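Mousses de préhenseur usées – poste cadres acryliques
Forum Plonduvico > Cellules et préhension > Entretien

driss_h
Bonjour à tous. Sur notre poste cadres, la mousse des doigts part en lambeaux. Je laisse des miettes sur les plaques transparentes et la prise devient molle. On changeait tous les 475 cycles. Vous descendriez à combien ?

Les deux tampons en prise sur une plaque, vus côté doigts :

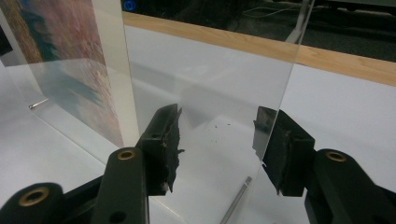
Réponse de Radwa Hamdy
Change-les tout de suite. Chez nous c'est 148 cycles, pas un de plus. Alcool sur le plastique, dix minutes de séchage, puis mousse neuve.

Réponse de akos_l
Pas d'accord. 148, c'est jeter de la mousse pour rien. Je tiens 357 cycles avec la Kesar à cellules fermées, à condition de ne pas attaquer l'arête de biais – c'est l'arête qui arrache.

Réponse de driss_h
De biais, ça m'arrive, surtout près de la tige. Pour le boîtier transparent, je travaille à deux préhenseurs sur la feuille de papier, avec la plaque triangulaire blanche montée sur celui de droite.
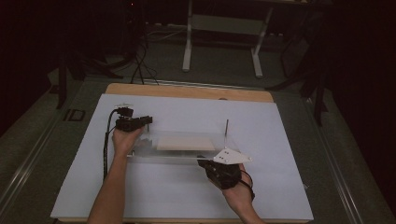
Réponse de houda.ef
Quelle colle pour les mousses neuves ?

Réponse de Radwa Hamdy
Un adhésif double face fin, posé sur toute la surface du doigt. La colle liquide durcit la mousse.

Réponse de akos_l
Pour la colle, d'accord avec Radwa. Pour le reste je maintiens 357.

Réponse de driss_h
Je pars sur la Kesar, avec un contrôle tous les 100 cycles. Je reviens en février avec les relevés.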